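4.2 Towel folding at home

The student team at Kostdale reported 42 folds with the hand-held gripper, 8 of them rejected. We doubt the remainder shows much.
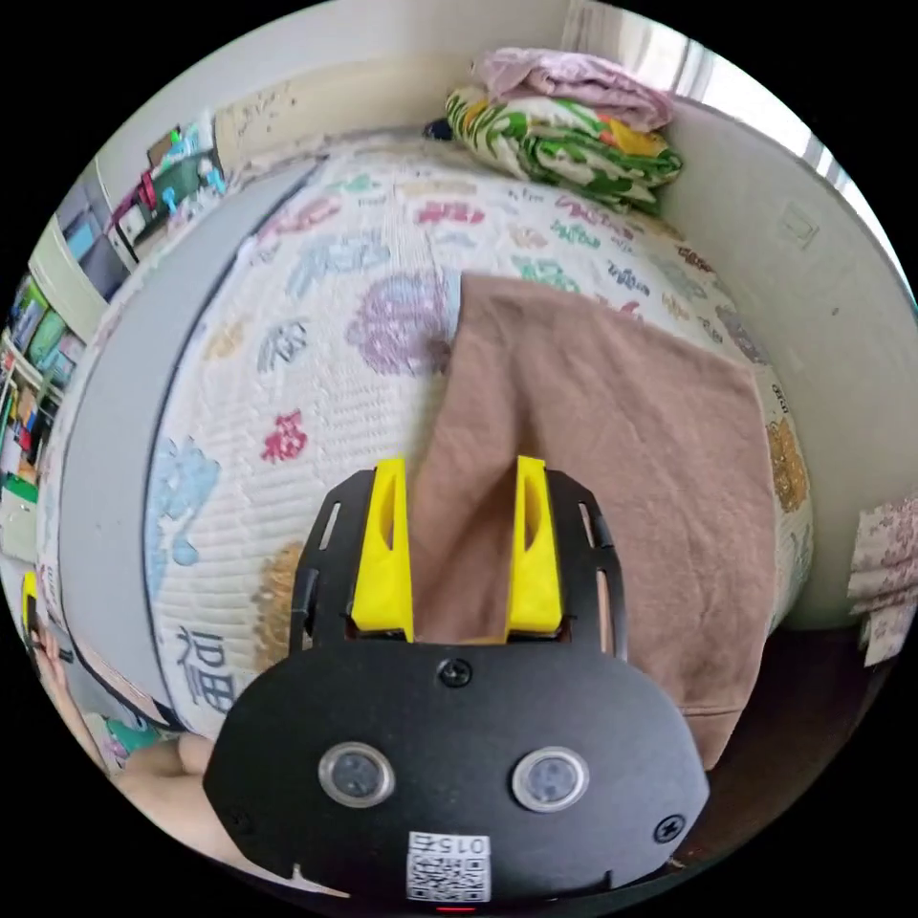
Figure 3. Gripper 015 with a brown towel between its fingers.

Yuen scored every fold herself, with no second rater. Soft cloth on a soft bed also forgives a poor grasp, and the club's rules say nothing about pressing down.

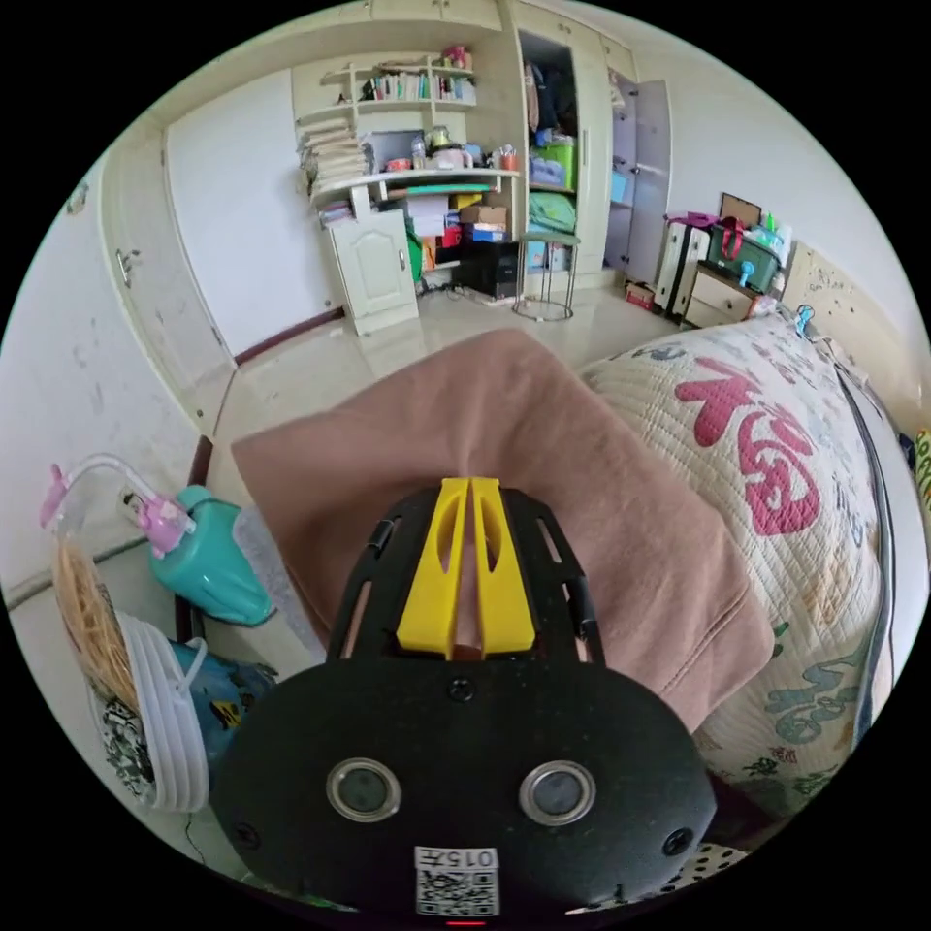 4.3 Operator effects

Four students took turns, and the log does not say who made which fold.
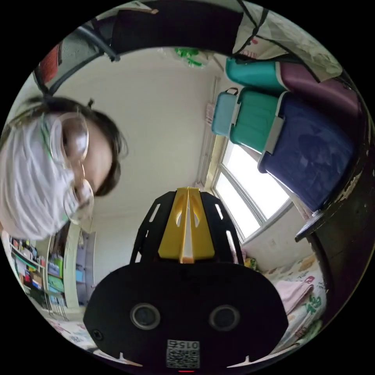 Chuang argues that practice evens this out by March. We saw no data for that claim, and a fold by one student should not stand in for another's.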